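Informe de la visita a la jornada de puertas abiertas de Hirnimholm

Asignatura: Automatización y entorno doméstico
Autora: Eftychia Kalogeropoulos
Compañero de visita: Sotiris Chatzigeorgiou
Fecha de entrega: June 8, 2020

1. Motivo de la visita

La asignatura pide un trabajo sobre una demostración pública de robótica, con una valoración propia. Elegimos la jornada de puertas abiertas del laboratorio Hirnimholm porque el programa prometía «manipulación de dos brazos en una cocina corriente» y porque quedaba a tres paradas de la residencia. Sotiris llegó convencido de que veríamos algo útil. Yo había leído el folleto y tenía mis dudas, que en parte mantengo.

Este informe recoge lo que se enseñó, lo que se dijo y lo que no conseguimos que nos contestaran. Las notas son mías; Sotiris revisó los apartados 3 y 4 y está en desacuerdo con un párrafo, que he dejado con su objeción al lado.

2. Organización de la jornada

La visita tenía dos partes. Primero una charla en la sala grande, con la historia del laboratorio y de Emgate, la empresa que financia el proyecto de cocina. Después, grupos pequeños en la sala de demostraciones, donde el proyecto se llama Traklow. La charla duró demasiado y el turno de preguntas se redujo a dos intervenciones, una de ellas para preguntar por las becas de agosto.

En la charla se repitió la palabra «cocina» muchas veces. Esperábamos, por tanto, una cocina. Lo que había en la sala de demostraciones era una fila de pantallas y una mesa con folletos. Todo el trabajo de Traklow que se enseña al público se hace en simulación. Esto no figuraba en el programa, y creo que debería figurar, porque cambia por completo lo que uno puede concluir al salir.

3. La demostración

El técnico que atendió a nuestro grupo explicó que el entorno simulado reproduce una encimera con electrodomésticos y algunos recipientes, y que el controlador de los dos brazos se prueba allí antes de pasar a ningún equipo físico. La disposición de los objetos se puede cambiar entre una prueba y otra. Nos dijo que la serie que íbamos a ver constaba de 223 ensayos y que el objetivo del semestre era llegar a 600. Preguntamos cuántos habían salido bien. Respondió que dependía de lo que se entendiera por salir bien, y es una respuesta razonable, pero después no dio ninguna definición.

Las imágenes se muestran desde arriba, con los aparatos alineados al fondo y los brazos entrando por delante y por los lados. La primera impresión es buena. Las superficies están cuidadas y la luz parece verosímil. Al cabo de un rato empecé a fijarme en lo despejado que estaba todo: ni un cable, ni una miga, ni un trapo. Mi cocina de la residencia no se parece a esto ni el día que la limpiamos. 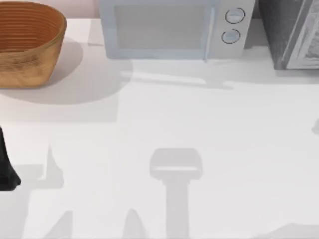

Figura 1. La encimera simulada de Traklow, con la cesta de pan, el microondas y las sombras de los brazos.

En la figura 1 casi todo lo que se sabe de los brazos se sabe por su sombra. Del hardware asoma un dedo negro de pinza a la izquierda; el resto está fuera del encuadre. Pregunté si el controlador trabajaba con esa misma vista o con otras, y el técnico dijo que con varias, sin precisar cuántas. Me parece un dato básico. Si el sistema recibe además la posición exacta de cada objeto, que en una simulación se tiene gratis, entonces la prueba de percepción vale poco.

Las sombras merecen un comentario. Sobre una superficie casi blanca son muy nítidas y ocupan buena parte del espacio libre. En una cocina con una ventana y una lámpara habría varias superpuestas, más blandas, y cambiarían con la hora. El técnico reconoció que la iluminación apenas se varía por ahora.

También pregunté por la cesta. Tiene el interior con surcos en anillos, como los cestos donde se deja fermentar la masa, y quise saber si se comportaba como un objeto ligero que se desliza al rozarlo o como un bloque fijo. Me contestó que tenía masa asignada. No supo decir cuál. Un cesto así, vacío, se mueve con un codazo — lo sé porque en casa hay uno — y un robot que nunca ha tenido que contar con eso aprenderá poco sobre cestos.

4. Lo que no quedó claro

a) El tiempo. Las secuencias se proyectaban aceleradas. Había un rótulo que lo decía en la primera pantalla, en las demás no. Una de las maniobras, según el técnico, dura 33 segundos a velocidad normal. En la pantalla parecía un gesto ágil.

b) La selección. No se nos enseñó ningún fallo. Sotiris opina que en una jornada de puertas abiertas es normal y que soy injusta al exigirlo. Mantengo el párrafo: a un público de estudiantes de ingeniería se le puede enseñar un fallo, y habríamos aprendido más con uno que con toda la charla inicial.

c) El paso al equipo real. Se mencionó un acuerdo con el taller Stamatopoulos para montar una encimera física. No hay fecha, o no nos la dieron.

5. Valoración

Una simulación me parece una manera sensata de empezar. Sale barata, no rompe nada y permite repetir la misma prueba con pequeños cambios. Mi queja es con la presentación. El folleto habla de «ayuda en el hogar» y lo que vimos fue una encimera limpia, dibujada, con aparatos que en nuestro turno no se llegaron a abrir. Entre una cosa y otra hay mucho trabajo por hacer y en la jornada se pasó por encima.

Sotiris salió más contento que yo. Valora la calidad gráfica y que el técnico admitiera lo de la iluminación sin rodeos. En esto último coincidimos.

6. Pendiente

Hemos escrito a Hirnimholm para pedir el criterio de éxito de los ensayos y la lista de vistas que usa el controlador. Si responden antes de la exposición oral, lo añadiremos como anexo.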